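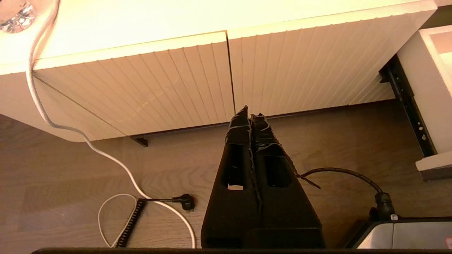 Le meuble blanc du salon, façade rainurée

Forum Maison > Salon et séjour > Meuble télé trop bas ? Je craque

pivoine_du_26
26 décembre 2018
Bonjour à toutes et à tous, j'espère que vous avez bien digéré ! Je profite des vacances pour vous soumettre mon dilemme. On a acheté en octobre un meuble télé blanc, 200 cm de long, la version basse du modèle Narkasholm. Dans le magasin je le trouvais sublime. Chez moi, depuis qu'il y a la télé dessus, j'ai mal à la nuque au bout de deux épisodes. Le plateau est à 40 cm du sol et notre canapé est plutôt haut d'assise (un vieux Fodor qu'on ne changera pas, inutile d'insister, mon mari y tient plus qu'à moi). Vous feriez quoi ? Accrocher la télé au mur, ou rehausser le meuble ?

grenouille_bleue
Mur, sans hésiter. Je l'ai fait l'an dernier et je revis. Tu te mets dans ton canapé, tu fermes les yeux, tu les rouvres : là où ton regard tombe, c'est le centre de l'écran. Tout le reste c'est de la littérature.

Tonton_Vis
Pas d'accord du tout avec grenouille. Tout le monde accroche trop haut ! J'ai des copains chez qui on regarde le foot comme chez le dentiste. Et puis il faut voir le mur : si c'est du placo sans renfort, bon courage. Pivoine, c'est quoi ton mur ?

pivoine_du_26
Du placo justement... et on est locataires. Je vous mets le haut du meuble, que vous voyiez ce qu'il y a dessus.
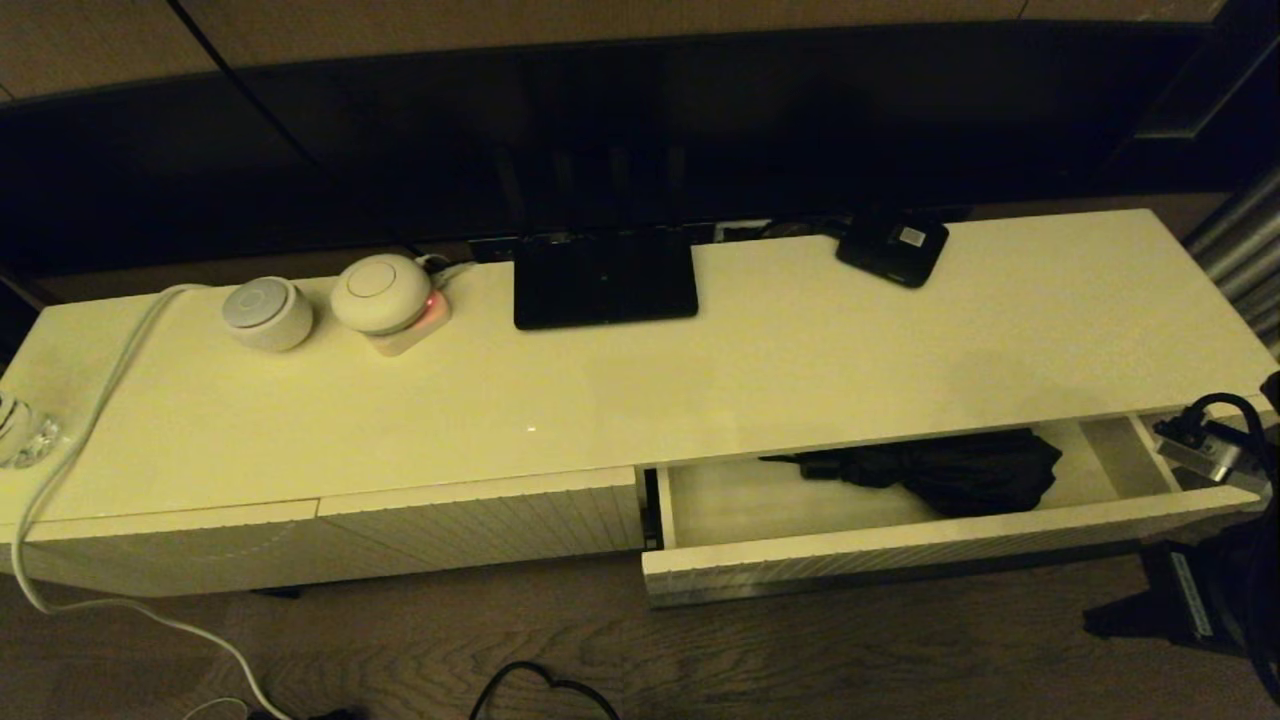

Le plateau côté télé, avec les deux petits appareils ronds à gauche

grenouille_bleue
Ah oui, c'est une grande télé ! Bon, locataire + placo, je révise un peu mon jugement. Mais un peu seulement. Un rebouchage ça se fait en dix minutes.

Marmotte74
Coucou ! Moi j'ai changé les pieds. J'avais pris un jeu de pieds Jastwood, facile à poser, et franchement c'est joli, ça allège le meuble et on passe l'aspirateur dessous (le bonheur). Par contre vérifie bien que le fond de caisse supporte, le mien était en carton ou presque, j'ai dû ajouter une traverse au milieu.

Tonton_Vis
Voilà une réponse sensée. Sur deux mètres de long il faut un pied central, sinon ça va faire banane. Et pense aux enfants si tu en as : plus c'est haut, plus une télé ça bascule, donc une sangle derrière.

grenouille_bleue
La sangle aussi il faut la visser dans le mur, Tonton ;-)

Tonton_Vis
Dans le meuble, la sangle. DANS LE MEUBLE. Bref. 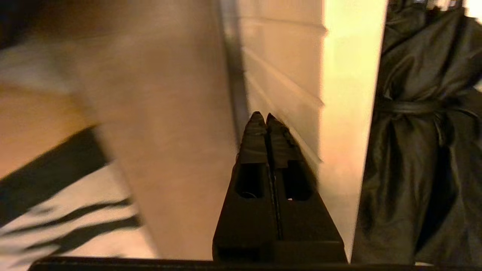

pivoine_du_26
Ne vous disputez pas ! Donc je résume ma soirée : j'ai empilé des dictionnaires sous les fesses de mon mari... enfin non, j'ai fait l'inverse, on a testé assis par terre sur des coussins, et là l'écran est pile à la bonne hauteur. Ce qui prouve que c'est le canapé le coupable, mais je n'ai pas le droit de le dire. Je penche pour les pieds de Marmotte. Quelqu'un connaît le magasin Pranberg ? Ils en vendent aussi, moins chers.

Marmotte74
Jamais commandé chez eux, désolée. Regarde bien la platine de fixation, c'est là-dessus qu'ils économisent.

grenouille_bleue
Moi j'y ai pris des poignées, rien à redire. Tu nous diras pour la nuque !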